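Households in Harnell will pay more for water from February, when the first stage of a new pricing plan takes effect. The Luris Water Board confirmed the change on 27th January after a review of supply costs in the district.

The usage charge will rise by 6 per cent. The fixed service fee stays where it is. Bills are issued each quarter, so most customers won't see the new rate until their autumn account arrives.

Muthu Poojary, the board's customer manager, said the increase would pay for repairs to the main between Jornell Reservoir and the Yau Street pumping station. The pipe was laid in sections over several decades and the oldest of them have been leaking.

"We've patched it as far as we can," Poojary said. "The two worst sections have to come out. We'd rather do that now than in the middle of a dry summer."

Work is due to start at the Jornell end. Residents on the northern side of the highway should expect lower pressure on some mornings, and crews will leave a card in letterboxes before any full shut-off. Traffic on Yau Street will be down to one lane while the trench is open. Driveways will stay accessible, although the board has asked people to move trailers and caravans off the nature strip.

Pensioners and health care card holders can apply for a rebate of up to $200 a year. Anyone already getting the rebate doesn't need to apply again. Forms are at the board's Harnell office and at the library, and can be returned at either counter.

Home owners on tank water who pay only the service fee are not affected by the new usage charge. Businesses will get a separate notice setting out their rates.

The board is also asking customers to look at how they use water indoors. It suggests waiting for a full load before running the washing machine, and checking under the laundry trough for drips. Front loaders generally use less water than older top loaders, and the board has a fact sheet on water ratings for people who are replacing a machine.

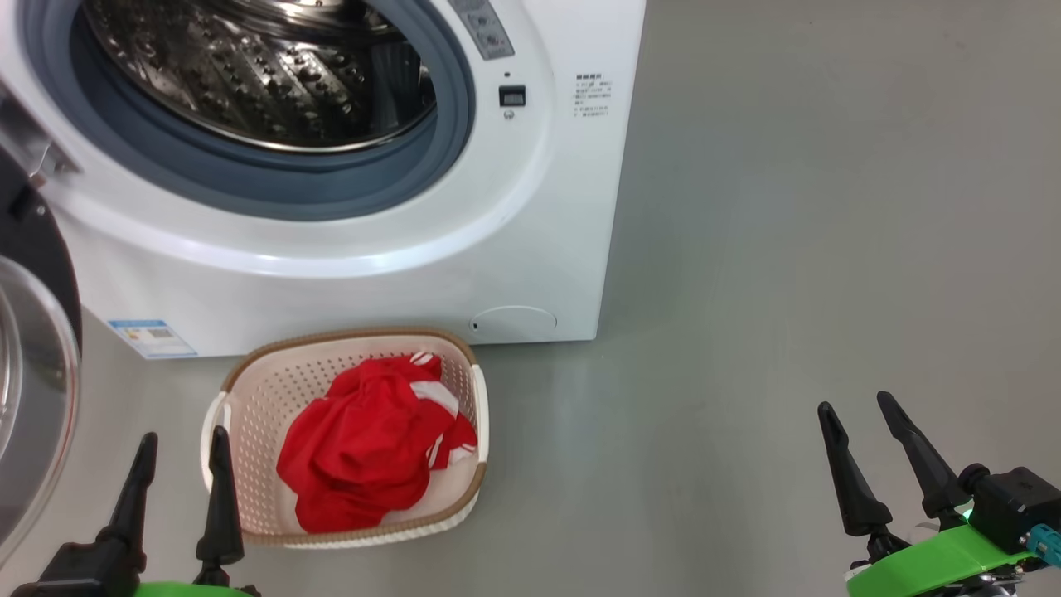
## Information session

Board staff will answer questions about the new charges and the Yau Street works at the Harnell library in February. The session starts at 2 pm and there is no need to book. Customers who want to talk about their own account should bring a recent bill.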